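Framed work platform

A framed work platform is a flat working surface bordered by metal rail and fitted with one or more upright poles. It may stand on its own legs or be placed on an existing table. Platforms of this type are found in repair shops, teaching laboratories, photographic studios and small assembly rooms, where lamps, brackets, holders and measuring equipment have to stay in a fixed position relative to the work. The terms rail table, framed bench and post bench are used for much the same thing, although post bench is sometimes limited to models with uprights at all four corners.

Construction

The main parts are the deck, the perimeter rail and the uprights.

The deck is the surface on which work is done. Common materials are coated board, solid plastic sheet and painted or anodized metal. Board decks are cheap and quiet but swell if the edges are left unsealed. Metal decks stay flat under load and can be drilled and tapped, but they scratch small parts and carry vibration from one end of the bench to the other. Dark matte decks are common where glare is a problem. Dark screws and washers are hard to find on them, and some shops lay a pale mat over part of the surface.

The perimeter rail stiffens the deck and serves as a mounting point. It is usually made from slotted extrusion, into which nuts can be slid and tightened at any point along the length. Where the rail stands higher than the deck it also acts as a lip against rolling parts. A raised lip makes the surface harder to wipe down, and dust collects in the slots unless they are closed with cover strips.

Uprights are bolted to the rail or to the deck through angle brackets. On light platforms a single bracket per upright is normal. Tall uprights are braced with a gusset or joined at the top by a crossbar. A pole fixed only at its foot will sway when the bench is bumped, and the movement increases with height.

Sizing

Deck depth is limited by reach. A seated person works comfortably in the front part of the surface, and the rear is generally given over to fixtures. The Nandard pattern, used in several school workshops, has a deck 100 cm wide with uprights set 20 cm in from each end. The Cliten pattern is narrower and has 2 uprights along the back edge only, leaving the sides open for long workpieces.

Njoroge Rotich, in a handbook on workshop layout, divides the deck into a hand zone and a fixture zone and recommends marking the line between them with tape. Zainab Jibrin objected to the fixed line in a later survey of repair benches, noting that most users moved their fixtures several times in the course of a job.

Cables

Cables reach the platform from behind or along one side. They may be held in the rail slot, tied to an upright or left on the deck. A cable left on the deck is easy to replace but can snag on tools and is easily pinched under a fixture. On a black surface a thin black cable is also difficult to see. Adhesive clips hold poorly on textured decks, and screw-down clips or hook-and-loop ties are used in their place.

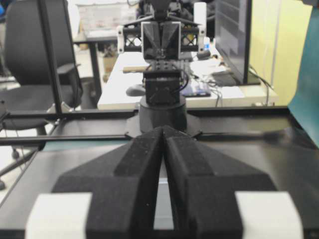
Black work platform with a horizontal metal edge rail and a vertical pole at left. A thin cable lies across the deck at right. A white desk is in the background.

Placement

The platform is commonly set near a conventional desk, which takes the paperwork, computer and spare parts. Keeping the two surfaces separate prevents vibration from typing or writing from reaching the work. A gap of some 2 cm is enough for this purpose, provided that no rail or cable tray bridges it. In the Ajayi layout the desk is placed behind the platform, so that a second person can sit facing the work. The Clarnent layout puts it at a right angle, within reach of a swivel chair.

Maintenance

Rail bolts loosen with repeated adjustment and are checked with a hex key before heavy fixtures are mounted. The deck is tested for flatness with a straightedge laid along both diagonals. Scratches in coated board are sealed to keep moisture out, and cover strips are lifted from time to time so that the slots can be vacuumed.

See also: Workbench; Drafting table; Optical table; Cable management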